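4. Installing the Geso modelling plug-in

4.1 Before you begin

The Geso plug-in adds the Lotex model editor and code generator to an existing workbench. Installation requires write access to the workbench directory and a working connection to the update site. On machines managed by an IT department, the plug-in should be installed by an administrator.

Close all open editors and save your work. The workbench will restart during the procedure.

Note: Workspaces created with the June preview release cannot be opened directly. Convert them first, as set out in Section 7.

4.2 Adding the update site

1. Start the workbench and select an empty workspace.
2. Open the Help menu and choose Install New Software.
3. Click Add. Enter Geso in the Name field and paste the address from your licence letter into the Location field.
4. Click OK and wait for the list of components to load. On a slow connection this may take some 90 seconds.
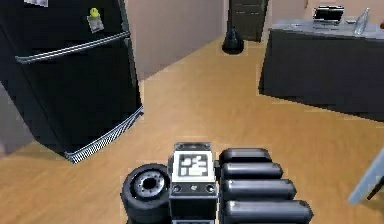

5. Tick Lotex Editor and Lotex Generator. The Itetti template pack is optional and can be added later by the same route.
6. Click Next, review the list of dependencies, and accept the licence terms.
7. Click Finish. When prompted, restart the workbench.

Caution: Do not cancel the installation once the progress bar has passed 50 per cent. A partly installed generator must be removed by hand before a second attempt is made.

4.3 Entering the licence key

1. Open Preferences and select Geso, then Licensing.
2. Enter the key exactly as supplied, including the hyphens.
3. Click Verify. The status line should change to Active.

Without a key, the plug-in runs in trial mode for 14 days. Models remain readable after the trial ends, but the generator is switched off.
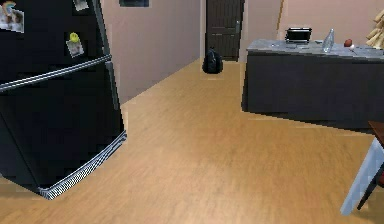 4.4 Checking the installation

1. From the File menu, choose New, then Sample Project, and select Kubíček.
2. Open the model file in the project root. The diagram should appear in the main editor area.
3. Right-click the model and choose Generate. The output folder should contain 10 source files.

If the folder is empty, open the Error Log view and look for entries beginning with LTX. The codes are listed in Appendix B.

Note: Generated files are overwritten each time the generator is run. Place any hand-written code in the separate source folder.

Section last revised: 2024-03-28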